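Thread: our house rules for two-arm tabletop cells. Revised in September after a round of arguments with the people at Getia, who run the same kind of cell and disagree with us on two points. Posting the current text with notes. Numbering is for reference only.

Scope first. These rules cover small arms bolted to a bench, handling light retail goods: packets, sachets, pouches. They do not cover anything on a mobile base, anything with a blade, or anything that lifts more than 700 g. For heavier loads we use the Memon cell and a separate document.

They also do not replace the risk assessment. If the assessment and this list disagree, the assessment wins and somebody fixes the list.

Rule 1. Define the shared zone before placing any object. With two arms facing each other across a table there is always a region both can reach. Write down which arm has priority there. "Whichever gets there first" is not a priority rule.

A typical layout has the fixtures at the back, the goods in the middle and both grippers able to reach the same packets. The red packets are exactly where a priority rule is needed. The dark sachets nearer the front need one too, and people forget them.

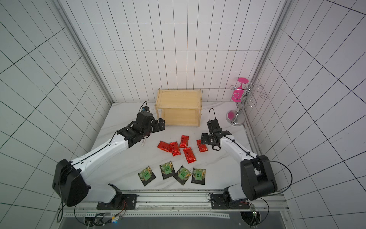 Rule 2. Fixed items go in first and are treated as obstacles. Shelves, racks, holders, anything with a post or a hook. Enter them in the collision model with a margin of 10 mm on every side. Hooks get a solid box around the whole hook, open space included. A finger that fits between two hooks on the way in may not fit on the way out with a packet in it.

Rule 3. Cables are part of the arm. Model the loop at the wrist at its highest and widest position. Check it with the wrist turned to both ends of its range. Most of our stops last year were cable contact with a fixture, and in most of those the arm itself had plenty of clearance.

Rule 4. Do not line the goods up. Rotate them, vary the gaps, put some closer to the fixtures. A cell that has only been checked on straight rows has been checked on straight rows. Record the layout before the run starts, from the fixed camera, with both arms parked.

Getia's objection here is that random layouts make runs hard to compare. Fair. Our compromise is a set of 8 stored layouts, used in order, plus free placement at the end of each session. The stored ones are for comparing. The free ones are for finding faults.

Rule 5. Loose items that are not part of the task come off the table, or they go into the task sheet as distractors. Pens, sticks, caps, bits of tape. If it is on the table and not on the sheet, the run is marked invalid. This one gets the most complaints and we are keeping it.

Rule 6. Set the approach height from the table surface and the grasp height from the product. Flat pouches are the hard case. A few millimeters too high and the finger slides across the film. Too low and the finger loads the table, the wrist flexes, and the position reading is no longer worth much.

For flat pouches we limit downward force at the fingertip and stop on contact. Then close. Then lift slowly until the load is confirmed. Four separate steps, four separate log entries. Do not merge them to save time.

Rule 7. Choose the contact point on the pack in advance and write it on the product card. For a pouch this normally means an edge or a corner. Keep the fingers off any printing that a later station has to read, as far as the pack size permits.

Corner contact needs a closer look than other grasps. A small error sideways puts the fingertip on bare table, and a small error the other way puts it on the label. Review these at the wrist camera, at full resolution, one still per contact.
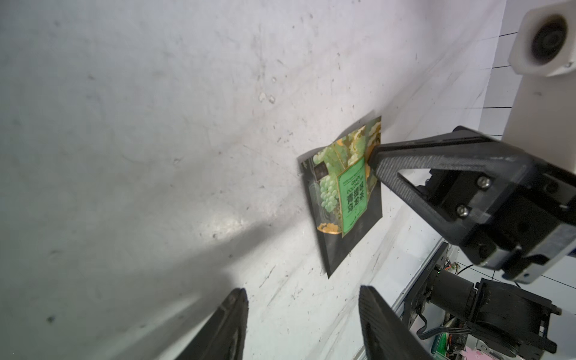 The product card should also state the finish. Glossy dark film throws highlights that move with the wrist, and a bright spot on a light table can be worse than one on the pack. We ask for two lighting checks per product: one with the arm parked, one with the arm over the pack, so that its shadow is included.

Rule 8. Label text is read by a person the first time. The card carries the name as printed, in every language on the pack, typed by someone who can read it. Automatic reading is allowed after that. Small print that can't be read from the wrist camera is entered as "not legible" and left at that. No guessing from the picture on the pack.

Rule 9. Inspect the fingers and the table on the same schedule. We do both every Wednesday. Worn tips show up as missed grasps. A scratched table shows up as false edges in the wrist view, which is slower to diagnose. Small specks count. Wipe first, then look.

Replace the tips in pairs, even if only one is worn. Note the change in the log with the time of day, and rerun the first stored layout before anything else.

Rule 10. Wiring and boards at the front rail. Connectors get strain relief, boards get a cover or a standoff, and nothing hangs by its own wires during a run. An indicator light tells you that a circuit has power. It is not a safe-state signal and must not be written into a procedure as one.

Points still open. Getia wants a fixed minimum distance between the two grippers at all times. We allow closer work at reduced speed, as handovers are otherwise impossible. Dristent has offered to run both versions on their bench, and we will use their numbers if the logs are complete.

Second open point: whether the wrist cameras should be recalibrated after every cable contact or only after a stop. Beter's mount holds position well enough that we currently do it after a stop. I would like to see it done after every contact for one month before that wording is settled.

If you run a similar cell and use a different margin from the one in Rule 2, reply with the value and the arm reach. Please include how you measured it.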